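Fluderberg Drandale descaling powder, 800 g tub

The Drandale is sold by the tub with a 3 g scoop, and the label asks for eight level scoops per litre of lukewarm water. I tested it in Seststead, where the tap water is hard enough to leave a ring in a kettle within days.

Dissolving was slow. At the stated dose a few grains stayed at the bottom of the jug after two minutes of stirring, though a second stir cleared them. There is almost no smell – a faint sourness at most.

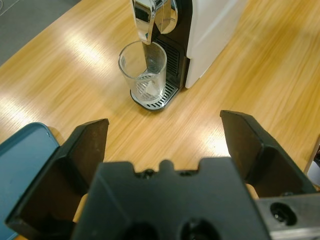
Zdenka Delić

In a kettle with a full season of scale, one treatment of 20 minutes removed nearly everything except a patch near the spout. A second, at half strength, finished it. The Didenko liquid I used until March needed three rounds for the same kettle, and a 320 ml bottle lasted only a few weeks.

The lid is the weak point. It does not seal well, and the top layer of powder had caked by the following Tuesday. I moved mine to a jar.

Rinse twice after use. The leaflet says once, but litmus paper still showed acid after the first rinse. Do not use it on aluminium or marble.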